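Gwynne Public Library
January 23, 2019

1/ The Gwynne Public Library has completed its review of overdue fines. The new policy applies to all cardholders at the Main, Drasitz and Brirna branches.

2/ Daily fines on books, magazines and audiobooks will end. Items may be kept for 30 days and will renew automatically unless another reader has placed a hold.
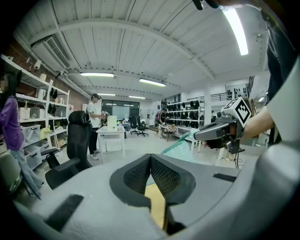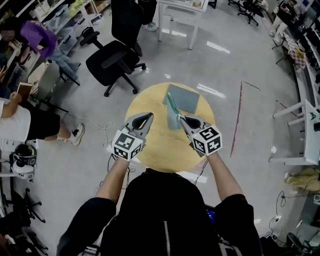 3/ Under the present rules, 3826 cards are blocked for unpaid fines. Of these, 642 belong to children under the age of 13. All blocks for late fines will be lifted.

Reply from a Drasitz cardholder: Does this cover lost books too? I have owed for one atlas since August and have stayed away because of it.

4/ In response to the question above: charges for lost or damaged items remain in place. A lost item that is returned in usable condition will be cleared from the account in full. Payment plans are available at any service desk.

5/ Items borrowed from other systems through the Trestska exchange are not included. The lending library sets the terms for those loans, and its due dates must be observed.

6/ Fines already paid cannot be refunded. Cardholders who believe a charge was made in error may ask for a review in writing or in person.

7/ The full policy is posted at each branch. Printed copies in large type may be requested at the Main desk or by telephone, extension 663.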